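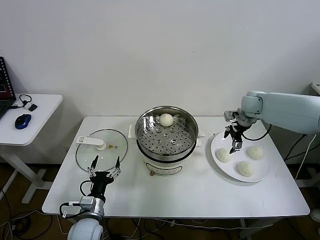 Bun Day at the Dendis Test Kitchen

If you have ever stood over a steamer waiting for the lid to come off, this gallery is for you! Our steamed bun page has been the busiest thing on the Dendis site since January, and so many of you wrote in about the last stage (the bit between shaping and steaming) that we gave it a page to itself. It went up on 3rd May and we have been adding to it ever since.

The dough is Cempaka Rahman's, and it's a lovely one. She uses 400 grams of flour, a little sugar, yeast, a spoonful of oil and just enough warm milk to bring it together, and she kneads it until it feels like an earlobe (her words, and once you've felt it you will never describe it any other way). Then it gets 35 minutes under a cloth before shaping. Chia-hao Kao looks after the filling and will talk to you about ginger for as long as you let him.

The pleats are the part everyone worries about, and they really needn't! Roll the edge of each circle thinner than the middle, keep your thumb in the center, and turn the bun as you pinch. Your first one will look like a knotted sock. By the fourth you'll be showing people.

Now for the steamer. We love a wide, flat tray for this because there's nowhere for a bun to roll off to. Give the holes a quick wipe with oil or cut little squares of parchment, and put the back bun in first so your sleeve isn't dragging over the others.
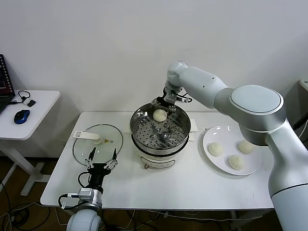

Going in over the rim, with three more pleated buns on the plate. The glass lid stays flat beside the pot until the tray is full.

A word on spacing, which is where Kojo Asante and I part ways. Kojo likes his buns close and doesn't mind if they kiss and tear a little at the sides. I want clear metal between them, room to puff, and every pleat left alone. Four to a tray is my favorite number, set out in a diamond, and if you have a bigger batch just keep the rest under a cloth and go again. They're so good fresh that the second round never feels like a chore.

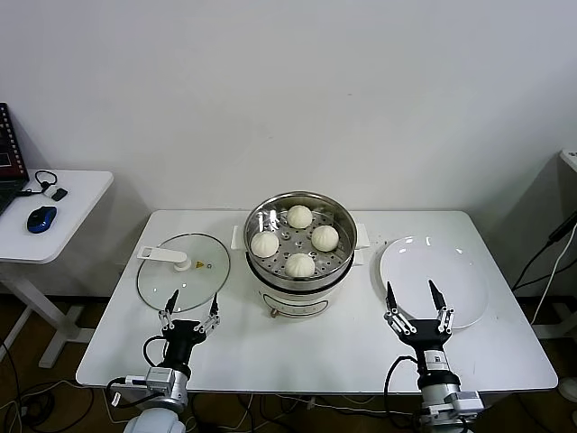
Four in the basket and an empty plate. Look at those gathered tops!

Once the lid is on, leave it on. When the time is up, turn off the heat and crack the lid open for a few minutes before lifting it all the way, so the skins stay smooth. Akosua Aryee serves hers with black vinegar and a big heap of scallions, and I've copied her every time since.

Send us your own pleats, knotted socks included. We'd love to see them!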